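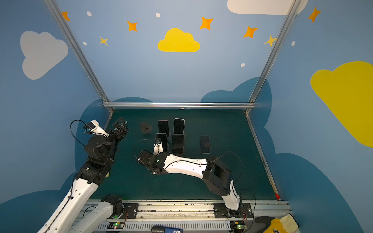 Presolano: phones set upright on a table

Version 4, released October 29, 2020. Replaces all earlier versions.

Summary

Presolano is a set of 2,000 recordings of smartphones being placed, turned and stood upright on a table. It was put together for work on small display layouts: shop counters, repair desks, shelves where several handsets stand close to one another. Each recording covers one handling of one layout. The phones are switched off throughout and no screen content forms part of the set.

Contents

recordings/ one folder per handling, numbered in order of capture
layouts/ the target layout for each folder, as a plain text file
notes/ free-text remarks, where any were made
withdrawn.txt the numbers of recordings that should not be used
CHANGES changes since the first version

Folder numbers are not reused. If a recording is withdrawn, its number stays in the list and the folder is removed.

Objects

The phones are dark-faced handsets of ordinary size. Some layouts use a stand with a round base, supplied by Dinex. A stand is listed as a separate object in the layout file even when a phone stays on it for the whole recording.

Surface and surroundings

The tabletop is a dark teal-green and the walls behind it are painted blue, with clouds and stars. The painting should be treated as fixed background. The tabletop has fine scratches and light specks on it – do not read these as objects.
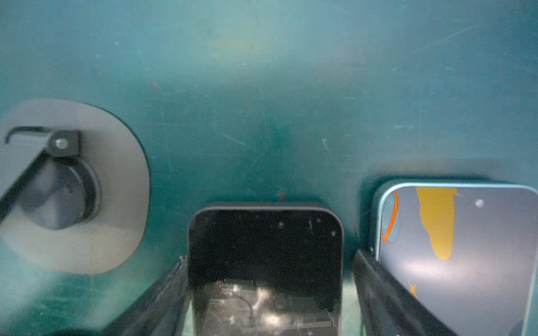 Close views pick up more of this wear than the wide ones, and any method that looks for small bright marks on the surface will return false hits. A mask is not supplied. Users who need one should make it from their own selection of recordings, as the light differs between sessions.

Layout files

A layout file gives one line per object, in this order: name, place, facing, support. Place is given relative to the back edge of the table. Facing is one of front, back, left, right or unsure. Support is either stand or none. "Unsure" is used where the labeller could not tell the front of a phone from its back, and it should be kept as its own value and not merged with another.

Overlap is not recorded. Where one phone stands in front of another, both are labelled as if fully in view.

Known problems

A phone tips over in 366 recordings. These are kept, and the notes file says "fell" for each. Another 53 recordings were withdrawn in this version, all from sessions where the layout file did not match the table at the start. The figure of 2,000 is the count after withdrawal.

Reflections on dark glass are common. They move when the phone is turned and were mistaken for lit screens in the first round of labels. Majumder relabelled the affected folders for this version. 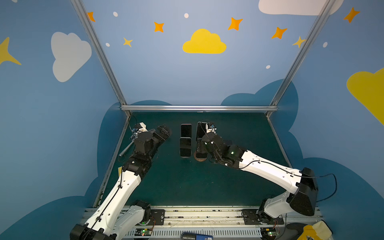 Kamarul Teoh asks whether the stand ought to share a line with its phone, given that anyone planning a counter moves the two together. The separate lines stay for now. A joined form is planned for November under the name Pliltex, with the same folder numbers.

Reporting errors

Send the folder number, the line of the layout file and the corrected value. Reports without a folder number cannot be traced.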